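Search the archive Search All lists Go

Emstead Robotics Club list
Re: [club] Sim results for the spring showcase
Reading time: 3 minutes

From: Margareta Stanciu
To: club list
November 7, 2025

Karim wrote:

> Good news from the manipulation group. The new policy finished 91
> percent of its runs in simulation over the break, out of 2484 total.
> Şükran and I think that's enough to stop tuning and sign up for the
> Palomino tabletop event. The entry form wants a success rate, so I'd
> put that one in. Rendered view is attached so people can see what the
> sim looks like now. Any objections, speak up before we send the form.
>
> Karim Tahiri

Objection, then. A mild one, but I'd like an answer before the form goes out.

I don't doubt the runs happened. I doubt what the number means. When I went through the log I found 1874 of those runs used the same starting layout with a different random seed. As far as I can tell the seed only changes the lighting and a little noise on the joint readings. The objects start where they always start. So most of that score says the arm can do one thing over and over in a world that hardly changes, and we knew that in September.

Second, what counts as finished? The script marks a run as a success if the object ends up inside the goal region at the last time step. It doesn't check whether the object is standing up, or whether the arm plowed through something else on the way. Teófilo, you wrote that check. Am I reading it wrong? If I am, I'll drop this part.

Third, the real arm. We have had two afternoons on it this semester, and on both of them the calibration ate most of the time. I would rather enter with a poor number from hardware than a great one from the simulator, and I suspect the judges would too. Last year Derthorpe put a simulated rate on their form and spent their whole interview defending it. I was in the room and it was painful to watch.

I did look at the attachment. The wood grain is nice and somebody clearly put work into it. But there's a big stretch of bare tabletop, and the white cylinder, the silver device with the apple logo and the little pinkish thing are all up at one end of it. Our bench at Trerkov has never been that tidy. There's no reason the policy should have learned anything about clutter from a table like that. 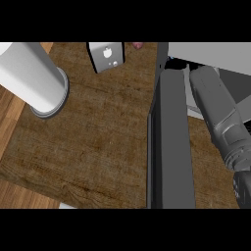
So what I'd ask for before we sign up is pretty small. Shuffle the starting positions for real, over the whole table, and run it again overnight. Fail any run where something besides the target gets moved. Then give the hardware one full session with the calibration done the evening before, and write down every attempt, including the ones where somebody says "that one doesn't count." Joanne has the lab key and told me she can stay late if she hears from us in time.

If the rate drops to something ugly, fine, we put the ugly one on the form and say how we got it. If it holds up I'll buy the pizza and stop complaining, at least on this thread.

Karim, could you also post the config file you used? The one in the shared folder still has the old gripper settings and I can't reproduce your runs with it.

Margareta

Contact the list owner | Copyright Emstead Robotics Club | Back to top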